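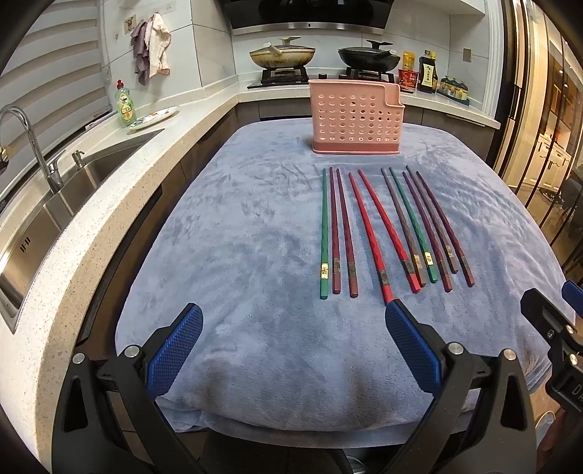
Plelldale Crafts > Help > Quilting > Backing and Finishing

Posted in June by Kidilero

I'm making a lap quilt and I've got as far as choosing the backing. The top is plain quilting cotton, all pre-washed, 16 blocks in four rows. I'd like to use a plush fleece on the back as it's for my aunt, who feels the cold. I've never sewn with it before.

I did a small test piece last night and it went badly. The fleece crept along under the cotton and by the end of the seam it was sticking out past the edge with a pleat in it. I used ordinary pins and the walking foot. Stitch length was the same as I use for piecing.

Do I still need wadding if the back is fleece? And how do I stop it moving? The shop in Pritomley only said to use more pins, and I'd already used plenty. I have a domestic machine with not much room under the arm, so I was going to do straight lines and nothing fancy.

Toma

You can leave the wadding out. I do for lap quilts, and they're warm enough and much easier to get under a small machine. If you want the quilting to show up more, put a thin cotton wadding in. I wouldn't use a thick polyester one with plush on the back, it gets very bulky at the binding.

For the creeping, lay the fleece on the floor pile side down, smooth it out and tape the edges. Don't pull it. It stretches more one way than the other, and if you tape it tight it will spring back when you lift it and pucker the top. Then use basting spray and also safety pins, one every hand's width. Spray on its own doesn't hold well on plush in my experience, but test it on a scrap.

Lengthen your stitch. I go up to 3.5 and reduce the presser foot pressure if the machine has a dial for it. Start in the middle and work out to each side. Keep the lines at least 6 cm apart, closer than that and the back goes stiff.

Cut the backing a good bit bigger than the top all round. Shake it outside after cutting, and clean the bobbin case when you finish, it will be full of fluff.

Pritomley Patch

Agree with the above. Don't iron the plush side, the pile goes flat and doesn't come back. Press your top before you baste and then leave it alone.

Plelldale Stitcher

I gave up on plush and use brushed cotton. Just as nice and it doesn't move. Not what you asked, I know. If you do stick with fleece, a ballpoint needle helped me a bit on a cushion, though I had some skipped stitches where the seams crossed and went back to a normal quilting one.

Contact us | Copyright Plelldale Crafts | Back to top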